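July, garment set, Domby bedroom - notes 4

Finished labeling the hand-held gripper demos from Domby. 334 recorded, 233 kept after the Bitar filter. Most rejects are tracking loss near the window, where the exposure swings and the pose estimate jumps. The rest are grasps on two layers where the label says one.

Changed the grasp label. Old rule marked contact at minimum finger gap. On thick knit the gap never reaches minimum, so the label came late or was missing. New rule: contact is the first step where gap velocity drops below threshold and stays there for 4 steps. Thin cloth labels barely move under the new rule.
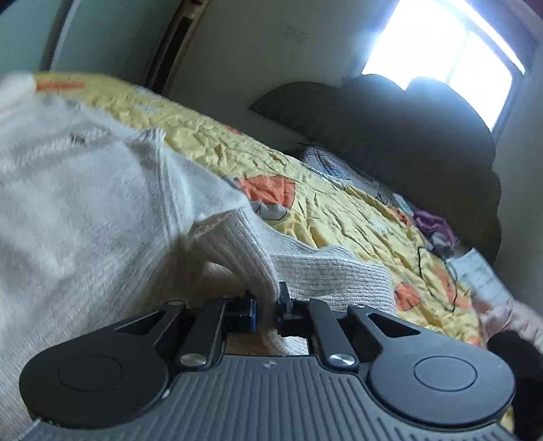 Ribbed cuff of the cream knit between the fingers, yellow quilt under it.

Ribbing is easier to label than the fuzzy part of the knit - there is an edge to aim for and the fold line reads well from the wrist view. The printed quilt is a harder background than the plain sheets at Edside. Segmentation picks up the black outlines as cloth edges. Tried a higher edge threshold; it lost the real crease too. Reverted.

Retraining on the 233 with new labels, 2 seeds, same Dellard config as before. Compare against old labels on the knit subset only.

To do: re-export the rejects with the layer count field filled in.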